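Rizwan Gamage has repaired brakes in Jostbridge for 26 years, and he still meets drivers who wait for the grinding noise. "When you hear metal, you already pay for discs also," he told me in his workshop.

He asks his customers to come when the pads are down to 3 millimetres. Colour of the fluid matters too, he says, and he shows me a jar of it, dark like tea.

Is it expensive? "Pads, no. I finish most cars before lunch."

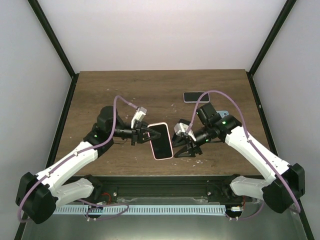 His busiest month is October, when people prepare for long trips. "Please book early," he said, "and tell me if the pedal feels soft."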